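遅れを測る 多指ハンド制御ソフトウェア「Kvaran」の設計

ロボットハンドの制御ソフトウェアは、把持の成否で語られることが多い。だがOltumの開発チームが最初に整備したのは、把持計画でも学習モデルでもなく、時刻を扱う層だった。同社の制御基盤Kvaranは、手首のカメラ、頭部のカメラ、各関節のエンコーダという周期の異なる入力を一つの時間軸に並べ、その上で知覚と計画を走らせる。

構成は三層に分かれる。最下層は関節の位置指令を受け持つサーボループ、中間層は手先の軌道を生成するプランナ、最上層は対象物の姿勢を推定し、次の動作を選ぶ知覚モジュールである。層の間はすべて時刻印つきのメッセージで結ばれ、受け手は「いつ届いたか」を見ない。見るのは「いつ測られたか」だけである。

知覚モジュールの推論には1回あたり40ミリ秒かかる。その間にも腕は動いているため、推定結果をそのまま現在の姿勢に重ねると、手首の速度に比例した位置誤差が出る。Kvaranは撮像時刻の関節角を履歴から引き出し、順運動学で当時のカメラ姿勢を復元してから、対象物の座標をベース座標系に変換する。処理としては単純だが、履歴の補間を誤ると効果は消える。 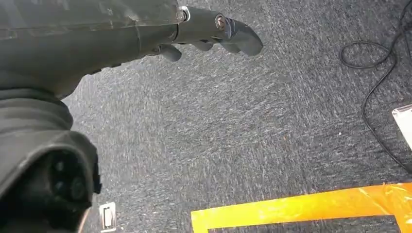

補間に使うのは関節角の三次多項式で、速度の不連続点をまたぐ区間だけは線形に切り替える。当初は全区間を三次で処理していたが、急停止の直後に補間値が行き過ぎ、復元したカメラ姿勢が最大で2度ずれた。再生ログを一行ずつ追わなければ見つからない種類の誤差だったという。

ログの記録と再生はBrusineと呼ばれるツールが担う。記録したメッセージ列を時刻印の順に流し直し、プランナと知覚モジュールを実機なしで動かす。同じログに対しては必ず同じ出力が返ることを設計条件とし、乱数の種、スレッドの割り当て、浮動小数点演算の順序まで固定した。回帰試験に登録されたログは現在189本ある。変更を加えるたびに全数を再生し、軌道の差分がしきい値を超えたものだけを人が確認する。

しきい値の決め方には議論が残る。関節空間で差が小さくても、指先では無視できない場合がある。逆に、冗長な自由度の範囲で肘の位置が変わっただけなら、作業上の影響はない。現行版は指先位置、接触予定時刻、関節トルクの予測値を別々に比較し、いずれかが範囲を外れた時点で再生を止める。

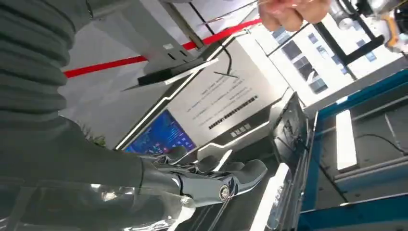 Sille Bisgaardは、決定論的な再生に寄りかかりすぎることには慎重だ。「再生で一致するのは、記録した入力に対する出力だけです。軌道が変われば、次にカメラへ入る画像も本来は変わる。その先をログで検証したつもりになると危ない」。閉ループの挙動は、シミュレータか実機で別に評価すべきだというのが彼女の主張である。

この指摘を受け、Brusineの再生には有効区間という概念が加わった。新旧の軌道が分岐し、手首カメラの視野が一定以上ずれた時点から先は、比較結果に「参考」の印がつく。合否の判定に使うのは分岐以前の区間に限られる。試験の見かけ上の網羅率は下がったが、誤って合格と判定された変更を後から差し戻す作業は減った。

プランナ側の課題は、計算時間のばらつきである。Kvaranのプランナは標本化に基づく探索で初期経路を求め、その後に最適化で滑らかにする。狭い箇所では探索が長引き、知覚の更新に追いつかない。そこで900ミリ秒を打ち切り時間とし、超過した場合は直前の有効な経路を減速しながらたどって停止する。停止後の再計画では、前回の探索木のうち衝突判定が変わらない枝を再利用する。 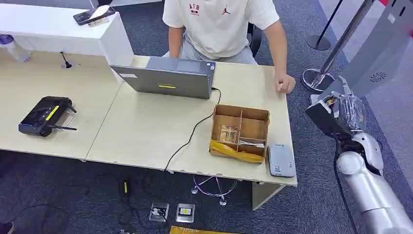 打ち切りの発生は、遠隔操作から自律動作へ切り替えた直後に集中する。操作者が腕を残した姿勢は関節の可動限界に近いことが多く、そこから出発する探索は最初の数段で行き詰まる。Oltumは切り替え時に短い退避動作を挟み、可動限界からの余裕を確保してから探索を始める方式に改めた。退避の方向は限界までの距離の勾配から求め、手先に物体を保持しているときは手先姿勢の変化量に上限を設ける。

多指ハンドの扱いは、さらに手間がかかる。全関節を探索空間に含めると次元が増えすぎるため、プランナは指の形を少数の代表姿勢で表し、腕の経路が決まった後に指関節の軌道を割り当てる。衝突判定では指を包む簡易形状を用い、対象物に近づいた段階で詳細形状へ切り替える。切り替えの距離は固定値で、対象物の大きさに応じて変える実装はまだ試験段階にある。

ハンドを交換したときの設定作業も簡素化が進む。運動学モデル、簡易形状、代表姿勢は設定ツールKillonで一つの記述ファイルにまとめられ、読み込み時に整合性が検査される。関節名の重複や座標系の循環参照は起動前に拒否される。一方、カメラと手首の相対姿勢は記述ファイルの値を初期値として扱い、校正で求めた値を別に保存する。両者の差が許容範囲を超えると、自律動作への移行は許可されない。

次の版では、エンコーダの時刻印をサーボ基板の側で付与する予定だ。現在は受信した計算機が固定の遅延を差し引いており、通信負荷が高い場合の揺らぎを補正できない。基板の改版は1月に始まり、Brusineのログ形式もそれに合わせて更新される。旧形式のログは変換して残すが、時刻印の精度を示す欄には「推定」と記録される。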